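Pundura Community Kitchen: June report

What a month! The Nurgate grant has now paid for eight evening classes, and every one of them filled up. We've spent 3000 of the grant so far, mostly on ingredients and hall rent, with four classes left to run. The dumpling night went on well past closing (we let it), and people are already asking for another.

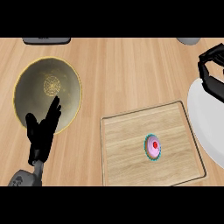

Next two months

The soup classes move to the Ekenari hall, where we get two ovens and a much bigger sink. We'd love to add a bread session too!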